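Fri 6 December

It works! The folder watcher finally works, and I have been grinning at my screen since lunch. Two evenings of poking at the Jirkiro sync tool and it now spots a renamed file as a rename, where before it saw one delete and one brand new file.

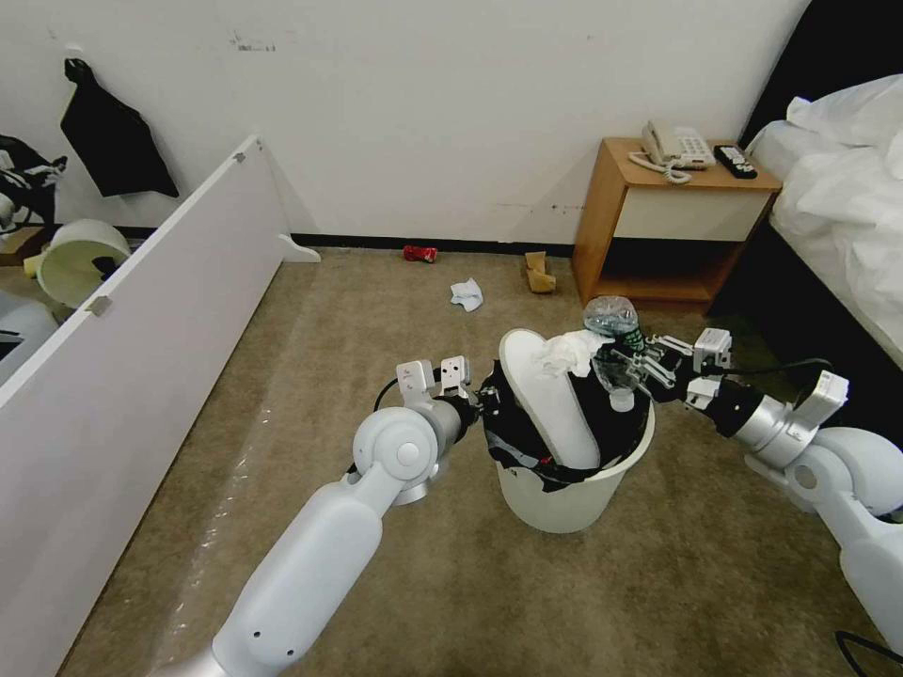
The trick was keeping the file's ID in my local table next to its name. Teodor suggested that back in June and I didn't listen (sorry, Teodor!). I ran it over the Vinthorpe archive, all 2000 files, and it picked up 302 changes with no duplicates. 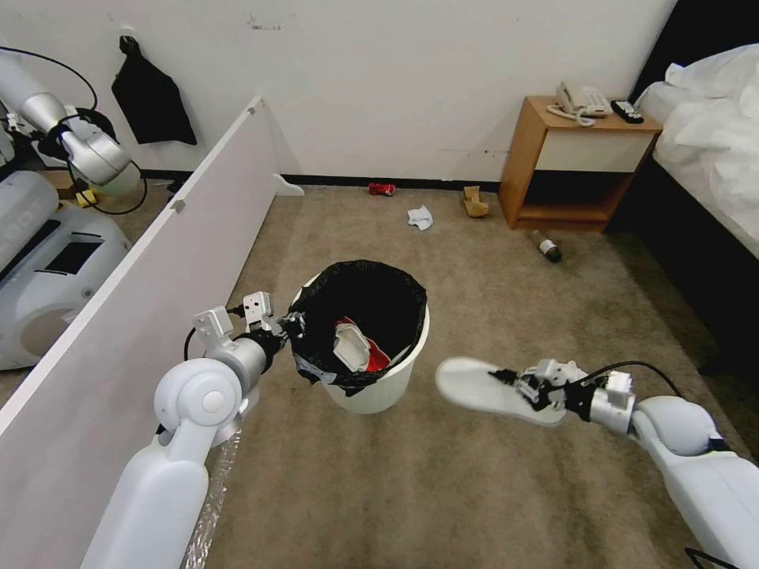
Next comes cleaning out the old scripts, and I can't wait. There are 106 of them, half with names like test_final_b. I want them gone like the crumpled white thing in that bin with the black bag — tossed in and forgotten. Tanveer wants to keep the nightly report one, so fine, that stays.

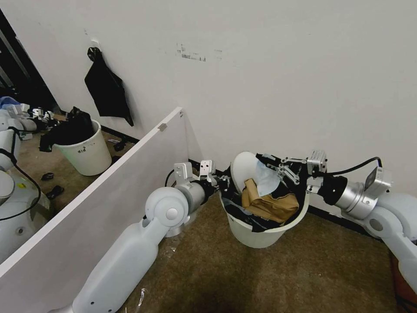 White bucket by the wall, brown carpet.

Still to do: retries when the connection drops. At the moment it just stops and sulks in the log. I have a lovely idea with a small queue, and I may get up early to try it before the Pronemik call.

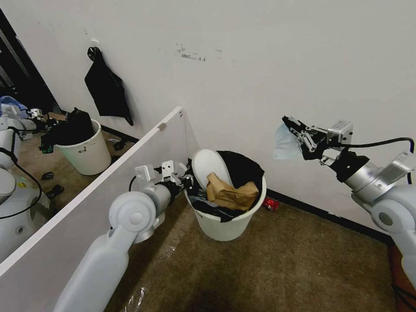
The bucket, stuffed full, and a black bag on the wall hook.

Must remember to back up the table first!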